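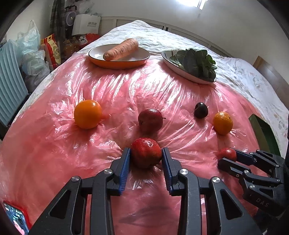

How do you pick between a target man and a quick striker for a small club?

Posted by flerkside_gaffer

Hi all! I help run the first team at Flerkside, where we get crowds of almost 3,000 when the weather behaves, and we can only afford one new forward before the window shuts in January. One is 28, big, great in the air and scored a hatful for Cladumberg last year. The other is a lot younger, fast as anything, and has 6 goals so far at Skisholm. We play 4-3-3 with two wingers who love to cross. The board wants the young one for resale. I keep changing my mind every time I watch the clips. Who would you go for?

northstand_nell

What a fun problem to have! With two wingers who love to cross I'd take the big lad and not think twice. A good header of the ball makes everyone around him look better, and your midfielders get all those second balls on the edge of the box. We had the same choice at our place a few seasons back and went for the tall one — he won us free kicks all day long, and I still miss watching him.

Before you sign anything, go and see him live away from home, on a bad pitch if you can. Watch what he does when his team doesn't have the ball. Does he press the center backs or stand there with his hands on his hips? Clips never show you that part. Also ask how many full games he has played in a row, and whether he came off early in any of them. And check how he does when the cross comes from deep. Plenty of big forwards only score from the byline.

Devadiga_til_i_die

pace. always pace

old_sweeper

I love a target man too, but look at your whole squad first. If your fullbacks sit deep and you end up defending for long spells, the quick one gives you a way out, and he can still get on the end of low crosses at the near post. Ask Skisholm about a loan with an option to buy. They let 3 players go that way last winter, so they may well listen, and your board gets its resale chance without spending the lot now. Good luck, and please come back and tell us who you got!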